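Is your mattress really getting heavier?

Someone at school has probably told you this one. After ten years, they say, a mattress weighs twice as much as when it was new, and all the extra is dust mites and dead skin. It is a brilliant fact. It makes people scream. But is it true?

Before you believe it, or repeat it to your gran at bedtime, let's see what we can check.
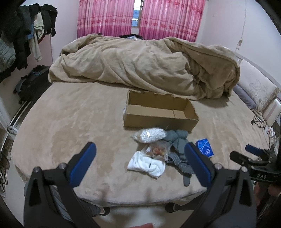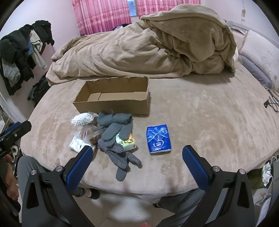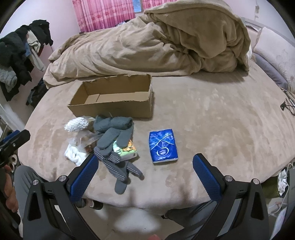

Beds end up with all sorts on top of them. This page is about what might be living inside.

What is a dust mite?

Dust mites are real. They are related to spiders and have eight legs when they are grown up, but they are so small that you need a microscope to see them properly. They don't bite. They eat tiny flakes of skin, and you drop flakes of skin all day and all night without feeling a thing.

Mites like warm, slightly damp places. They don't drink from puddles as we drink from cups. They take in water from the air, so a very dry room is bad news for a mite.

Some people are allergic to mite droppings. It can make them sneeze or wheeze, and it can make asthma worse. That part of the story has been studied a lot by doctors and you can believe it.

So where does "twice as heavy" come from?

Good question, and I couldn't find a good answer. I found the claim on lots of websites. Most of them had copied it from each other. One advert, for a mattress spray called Laltix, said there were 3000 mites under every pillow. Every pillow? New ones too? Who did the counting? The advert didn't say, and it did want me to buy the spray.

When a frightening number and a thing to buy turn up together, slow down.

Let's do a sum

Say a new mattress weighs 46 kilograms. To double, it would have to gain another 46 kilograms. That is more than a lot of ten-year-olds weigh!

Now, where would all that come from? You shed only a small amount of skin in a day, perhaps a gram or so. Even if you shed one whole gram every day for ten years, you would lose less than four kilograms. Plenty of it comes off in the bath, on your clothes and on the living room carpet. Mites can't help either. They are made out of what they eat, so they can't add weight from nowhere.

The sum doesn't work.

Couldn't we just weigh one?

You could! Erlinda Manalastas runs a science club in Lodlow, and her group tried it with an old spare-room mattress. They had no record of what it weighed when it was new. That meant they had one number and nothing to compare it with. They wrote "we don't know" in the results box, and I think that was the right thing to write.

To do it fairly you would weigh a mattress on the day it arrived, then again years later, on the same scales. Damp could change the answer too, so you would need to think about the weather.

Do I still have to change my sheets?

Yes, sorry. Washing bedding at 60 degrees kills mites, and clean sheets smell better anyway. Opening a window helps on a dry day.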